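Talk notes, campaign promises and city budgets
Ulises Figueroa, Kulia Civic Forum, Sat 27 January

Start with the pledge card from the mayor's race. Read the first line out loud: free bus rides for everyone under 20. Pause. Ask who remembers it.

The mayor won easily and had a full council behind her by August. So the votes were there. The question for tonight is what it takes to get from a card to a line in the budget.

Slide 2. The bus pledge needs money from the transit fund, and that fund is already promised to the Oprea bridge. Go slowly here, people mix up the two funds.

Slide 3. Of the 437 budget requests filed by city departments, 3 mention the pledge at all. Say that twice.

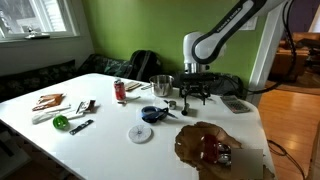 Then the pay raise for city workers. Josefina Bravo covered this in the fall and I am using her table with permission. The raise was passed but spread over two contracts, so most workers have seen only the first part of it. The council can still speed up the second part with a simple vote.

Mention Basum here. Their district got its clinic hours extended, mainly through steady pressure at public hearings. Over 50 people signed up to speak at the last one.

If short on time, skip the section on property tax and go to the hearing schedule.

Last slide: how to file a written comment. Leave it up during questions. Sign-up sheet is by the door.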